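Search this site
Enter keywords
Go

Toy library in Sarholm reopens with sorting tables

Sep 13, 2020
By the Pravo newsroom

The toy library on Moges Street in Sarholm opened its doors again this week with a new play corner for children who are just starting to learn their letters and colors. The library had been closed since January while the floor was replaced and the back wall repainted.

Families can now borrow from a stock of 800 items, up from the old collection. Puzzles and building sets are still the most requested, but the staff put most of this year's money into sorting kits. Each kit is packed in a cloth bag with plates in different colors and a handful of foam letters. The child picks out the letters and puts them on the plates, by color or in any other way the family likes.

There are 48 kits on the shelves. They were put together by Rostura, a small toy shop two doors down, which also agreed to replace lost letters through the end of next year. Letters go missing more than anything else in the building, the library says, and the old alphabet sets were down to a few vowels by the time they were retired.

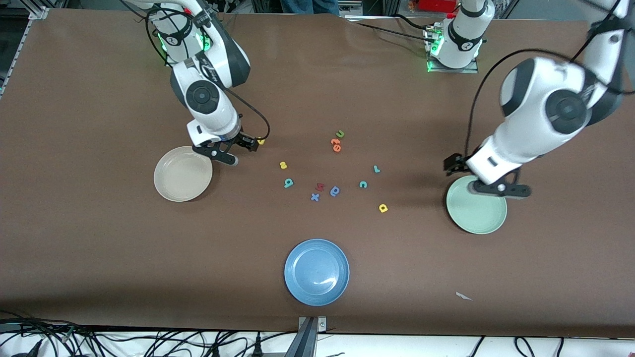
Parents who came by on the first morning had mostly good things to say. One mother said her son had no interest in the alphabet at home but would happily sort letters for half an hour if there was a plate to put them on, and that she would like to see numbers added to the bags. Another parent asked for larger letters for toddlers, as the small ones are too easy to put in a mouth.

The library says the foam letters are meant for children three and older, and that a card in each bag says so. A set with bigger pieces is on the wish list but has not been ordered.

Plates and letters are washed when a kit comes back, then left to dry overnight before they go out again. Borrowers are asked to wipe the pieces down at home and to check the bag against the card before returning it. A kit with letters missing can still be handed in. There is no fine, but the desk would like to know which ones are gone.

Membership costs 43 a year for a household and covers two items at a time — three during school holidays. The library had 132 member households when it closed, and all of them have had their memberships extended to make up for the lost months. New members can sign up at the desk with proof of address.

Kits go out for two weeks and can be renewed once if no other family is waiting. The play corner is open to everyone during regular hours, members or not, though children must have an adult with them. Strollers can be left inside the side entrance, where the old coat racks used to be.

Contact the newsroom | Copyright 2020 Pravo | Back to top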